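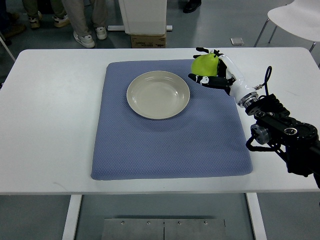 I read the Clomness brochure twice and I'm still not ready to put it in my tank. The Després garage in Sesville had a stack of them on the counter when I went in for an oil change, and the guy offered me a bottle at the "club price." It's dyed the same bright lime green as the fruit next to the plate up top, so at least you won't mistake it for washer fluid. As far as I can tell the color is the only claim on the label I could check for myself. The rest is "restores," "revives" and a chart with no numbers along the side.

What bugs me is the mileage test. They say they ran two cars on the Devley loop, one treated and one plain, and the treated one came out ahead. Same model, sure. Same tires? Same driver? Anybody who has driven that loop knows the hill by the reservoir will eat whatever you saved if you get stuck behind a gravel truck. And it was one tank each. I can get a better gap than theirs by airing up my tires and staying off the gas pedal, and I have done it by accident more than once.
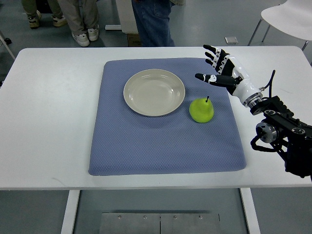
Azlan Sembiring wrote:
> I've had it in the wagon since May and I do think it idles smoother.
> Mileage is up too, going by the dash readout. I reset the trip meter
> at each fill and I'm getting close to 400 miles before the light comes
> on. Used to be less. Maybe it's the warmer weather but I doubt it
> would make that much difference. The bottle treats 100 gallons so it
> isn't costing me much. Has anyone else tried it?

Azlan, I don't doubt you're seeing it on the dash. I doubt the dash. Mine reads high every single tank, and it doesn't agree with itself from winter to summer either. "Used to be less" is how much less? If you kept your gas receipts from before May, work it out on paper, gallons in and miles driven, and post it. I'd also want to know if you changed anything else. Didn't you have the plugs done this spring?
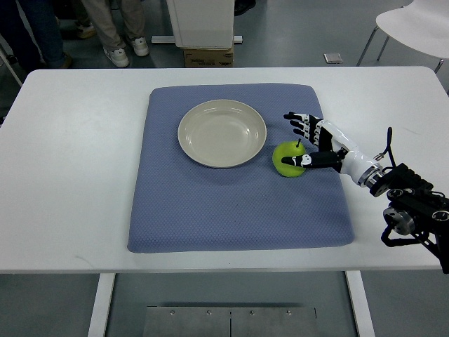
The other thing is warranty. I asked at the counter whether Després would stand behind an injector if it gummed up with this stuff in the tank, and I got a long answer that never got to yes. They'll sell it to you, though. Before I'd believe any of it I'd want some 200 miles on the same road, plain gas, then the same again treated, filled at the same pump both times and somebody other than the seller writing it down. Then switch back to plain and see if the gain goes away. I'd be willing to do the driving if somebody else buys the bottle.

Until then I'm sticking with whatever is cheapest at the station by the bridge.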